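Section 4. Receiving, Checking and Assembling Your Nurkard Wardrobe

This section covers everything between the delivery call and the first shirt on the rail. It applies to the two-door Nurkard and the three-door Nurkard sold with home delivery by Seldale. If you collected yours from the store, skip to 4.3, but read the caution in 4.1 first.

We assemble a lot of these, and we've read what the sales page says about them. The sales page says the wardrobe goes together "in an evening." Treat that claim the way you would treat any claim made by a person who won't be in your bedroom at the time. Two adults who have built flat-pack furniture before can do it in an evening. One adult who hasn't should plan on a weekend.

4.1 Before the delivery

1. Check your order number against the model number. The two-door wardrobe is model 1378 and the three-door is model 3299. The names on the order confirmation are shortened and look nearly the same, so go by the number.

2. Measure the route from the street to the room. Measure doors with the door open and in place, at the narrowest point. The longest carton is the one with the side panels, and it does not bend around a landing.

3. Decide where the wardrobe will stand. Once assembled it can be slid a short way on a hard floor. It can't be moved to another room in one piece, whatever a helpful relative may suggest.

4. Read what your delivery option includes. "Delivery" means to the ground floor entrance. "Room delivery" means to the room you name. Neither one includes assembly, and neither includes taking away the packaging. If you want those, they are separate boxes to tick at checkout, and they are not ticked for you.

Caution: Do not arrange for the old wardrobe to be hauled off on the same morning. Delivery windows are estimates. We would not plan anything around them.

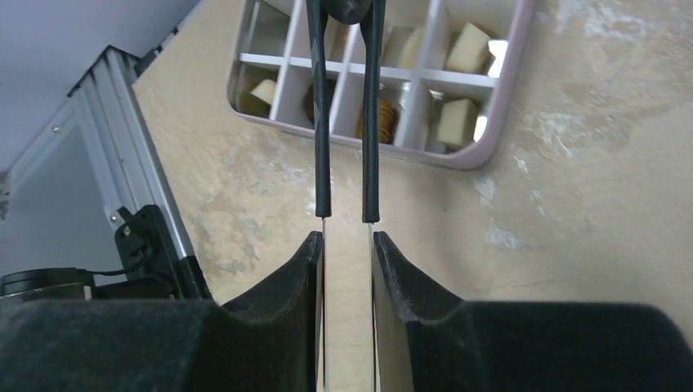

5. Ask for the driver's call. The courier, Preda, offers a text message or a phone call ahead of arrival. The text has been known to show up after the truck does. The call is a little better.

4.2 When the cartons arrive

1. Compare the cartons with the packing slip before you sign. Each carton has a letter printed on the short end. All the letters on the slip should be present.

2. Look at the corners. A crushed corner on the carton often means a chipped corner on the panel. Write "carton damaged" next to your signature, even if the driver tells you it's only the cardboard. The driver can't see through cardboard either.

3. Open the carton marked A first. It holds the hardware bag and the printed instructions. If the hardware bag is torn, stop and report it before opening anything else.

4. Photograph any damage with the carton label in the same picture. Claims without a label go to the bottom of the pile.

Note: You have 10 days from delivery to report transport damage. The packing slip says "promptly," and the website says "as soon as possible." The number of days is in the terms of sale, and that's the wording we are held to, so use it.

5. Keep the cartons until the wardrobe is standing. Panels can only be returned in packaging that fits them, and the courier will refuse a panel wrapped in a blanket.

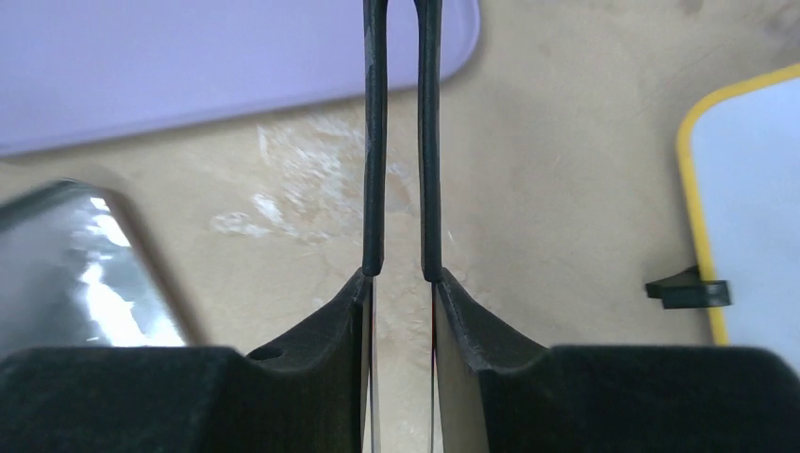
4.3 Preparing the room

1. Clear a floor area as long as the wardrobe is tall, plus room to kneel at both ends. The frame is built lying on its back and then raised.

2. Check the ceiling. Raising the frame takes more height than the finished wardrobe does, as the top back edge swings up in an arc. If your ceiling is low, use the upright method on the last sheet of the printed instructions. It is slower, and you will need a second person for all of it.

3. Lay flattened cartons on the floor, printed side down. The ink can rub off on light carpet.

4. Get your tools together. You need a cross-head screwdriver, a rubber mallet, a level and a tape measure. The small wrench in the hardware bag works. It also wears out your wrist, and a longer one of the same size is worth borrowing.

Caution: A cordless driver is fine for the back panel screws on its lowest setting. Don't use it on the cam bolts. Stripped cam holes are not covered by the warranty, and we can tell how they got that way.

4.4 Building the frame

1. Sort the hardware before you start. There are two lengths of screw that look alike until one of them comes through the front of a door. Lay them side by side and keep them in separate cups.

2. Screw the cam bolts into the side panels until the collar meets the surface. Stop there. Turning them further does not make the joint stronger.

3. Press the wooden dowels into the base panel. They should go in with hand pressure and a light tap. If one sits high, pull it out and clear the hole.

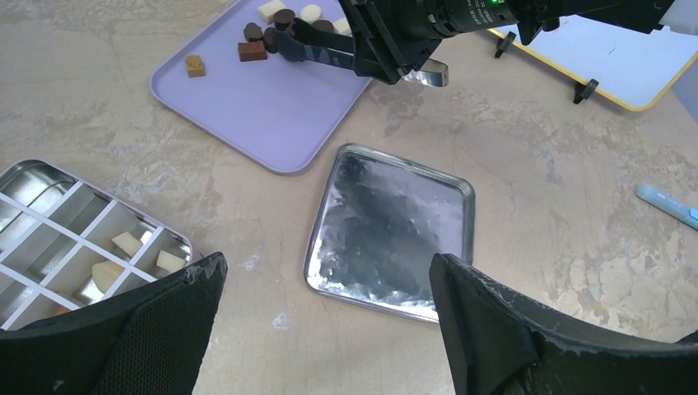

4. Join the base to the left side panel, then the right. Turn each cam lock until it resists. The printed instructions show a half turn, but most take a little more than that.

5. Fit the top panel with the finished edge facing forward. Check this twice. The drawing for this step is small, and it has misled people who do this for a living.

6. Measure corner to corner both ways. The two measurements should match. If they don't, push gently on the longer diagonal until they do.

7. Slide the back panel into its groove and fix it with the short screws. The back panel is what keeps the frame square. Leaving it for later "to make lifting easier" is advice you may come across online, and we have had to replace the frames of people who followed it.

8. Raise the frame with one person at each side. Lift from the side panels, never from the top.

4.5 Fixing to the wall

1. Fix the wall bracket to the top panel, then mark and drill the wall. The screws and plugs for the wall are not in the bag. We can't know what your wall is made of, and a universal plug is usually a plug that suits no wall especially well. Ask at a hardware store.

2. Do not skip this because the wardrobe feels steady. It feels steady with the doors shut and nothing in it. Open all the doors with a full rail and the weight moves forward.

Warning: An unfixed wardrobe can tip over and cause serious injury. Both models must be fixed to the wall before use.

4.6 Doors and rail

1. Hang the doors with the hinges clipped at the top first, then work down.

2. Adjust the gaps using the front screw on each hinge. Make small changes and close the door between them. Expect to come back to this after a few weeks of use, when the frame has settled under load.

3. Fit the rail. The sales page rates it at 100 pounds. That figure is for a load spread evenly along its full length, and winter coats tend to get pushed to one end. We suggest keeping well below it.

4. The soft-close dampers, made by Bodel, clip over the hinge arms. They are stiff when new. If a door still slams in March after a summer delivery, the damper is faulty and we'll send another. If it slams on the first day, open and close it for a week before you write to us. 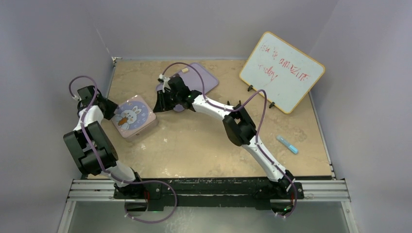
Can I add the assembly service after the wardrobe has been delivered?

Call the Seldale service desk with your order number and they will book it as a separate visit. It costs more than it does at checkout, and the team will not take over a wardrobe that is already partly built. Leave the cartons sealed until they come, apart from checking for damage.

4.7 If a part is missing

1. Look inside the hollow of the packaging foam. Hinges in particular travel there.

2. Find the part letter in the printed instructions and send it with your order number. "The long silver one" will get you a reply asking which long silver one.

3. Small hardware goes out by regular mail. Panels go out by courier and take longer. The tracking page may say "dispatched" when only the label has been printed, so wait until it shows a depot before staying home for it.

Section revised 28th July. Printed sheets packed with earlier deliveries may show the hinge steps in a different order. Use the order given in 4.6.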